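August 8, 2025

Finger swap on 0147 this morning, before the folding session. The left finger had been slow to close since Wednesday and the log showed the two fingers meeting off center by a little more than the tolerance Akande wrote into the setup sheet. I had put it down to calibration. It was mechanical.

Took the plate off first. The screw above the sensors came out easily and the one near the lower right edge did not. Somebody had used thread lock on it, the strong kind, and the head was already slightly rounded. I warmed it with the iron for a minute and it let go. Replaced both with new ones from the Nomwood kit and used the mild thread lock, one drop each. I have written that in the sheet in capitals.

Inside, the slide had lint packed into the far end of its travel. Cotton, mostly gray, compressed hard enough that I had to lift it out with a pick. The finger was riding up on it for the last part of the stroke. Brushed the rail, wiped it with alcohol, put on a thin film of the dry lubricant. No grease. Tanko greased the Gidthorpe pair in the spring and they collected fiber twice as fast.

The old finger had a wear groove on the inner face, so I changed both and kept the old right one as a spare. The new yellow ones are the same print profile as before with the long slot, but the batch came out slightly stiffer. Pinch on one layer of jersey is fine. On two layers they hold with less trigger than I am used to, and I pulled the cloth too high on the first few tries.

Zeroing: fingers closed, hold, store. Fingers open, hold, store. Then I cycled it 58 times by hand and checked the closed reading at the end. No drift worth recording. Onyekachi says I should cycle until the reading has been stable for a full page of the log. I did not do that, and I may regret it.

The marker on the label read first time in bench light. I cleaned both sensor windows with the lens cloth and then cleaned them again after touching one with my thumb.

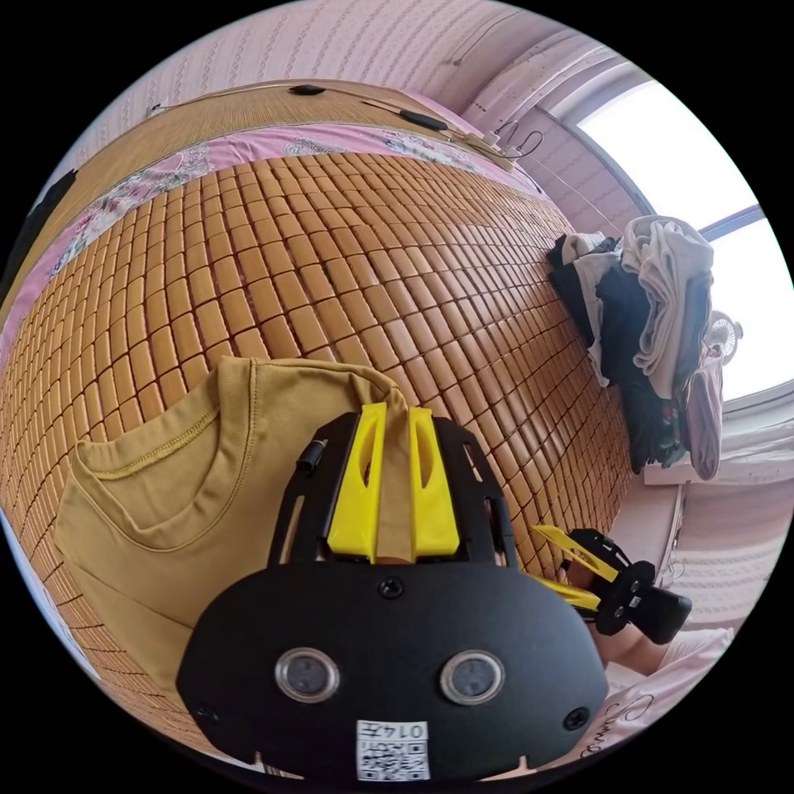

Collar pinches are where the old fault showed most. The neck seam is thicker than the body of the shirt, and a finger that arrives late slides along the stitching before it grips. I did the collar pinch repeatedly with the new fingers and got a clean fold each time except twice, and both of those were my wrist angle. Worked at a steady speed, let go fully between grips, did not chase the cloth.

The second unit was left as it was. Its fingers are from the older batch, so the two hands now feel different. The right closes softer and I have to think about it. I would like to match them, but there is only the one finger left in the drawer, and it is the worn one. Asked Kha Vương to print 2 more from the Cunddale spool. He wants to drop the infill to bring the stiffness back down. I said to change nothing until we have measured the ones we have – otherwise there will be three kinds in use and no way of telling which is at fault.

Tracking dropped out once after lunch, for less than a second, and recovered without a restart. Possibly glare. I noted the time and carried on. If it happens again I will go through the exposure setting before I open anything up.

Service interval is currently every 3000 cycles. With this much cotton going through, that is too long. I have proposed halving it for the slide cleaning only and leaving the screw check where it is. Suleiman agreed by message but wants it run past Yusuf first, since the maintenance schedule lives on their side and the last change took a week to show up.

Still to do:

- Measure closing force on both pairs with the small gauge.
- Order screws. The kit is down to the long ones.
- Ask Onyekachi where the second pick went.
- Copy today's zero values into the shared sheet; they are only on the back of my parts list.

Battery on the right unit is charging. Packed the old left finger in a labeled bag with the groove facing up so Kha can look at it on Monday.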